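## Protecting a wooden work table: one large mat or square panels?

**Somska**

Our group maintains a rectangular wooden table of 80 cm in depth, used daily for sorting small household articles. The surface has begun to mark. We would be grateful for advice on whether a single mat or a set of panels is preferable, and how either should be kept clean.

**Demetti**

Panels are recommended. A damaged square may be replaced on its own, whereas a single mat must be discarded entire. Please observe the following:

- Wipe the table and leave it to dry before laying anything.
- Begin at the front edge and work backwards.
- Leave a narrow border of wood visible, so that the panels can be lifted.
- Lift and clean beneath them every December – more often if liquids are used.

Our own table has carried white panels with faint grey lines for 11 months. Small dark specks do show on white, and users who object to this should select a darker colour.

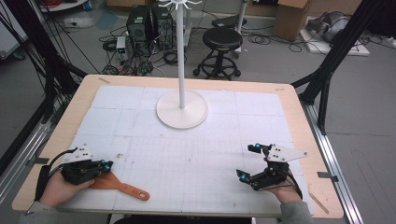

Kun wishes to add that panels bought in separate batches may differ slightly in thickness, and that the full quantity should therefore be ordered together.

**Vevau**

We use a plain tablecloth. It is adequate.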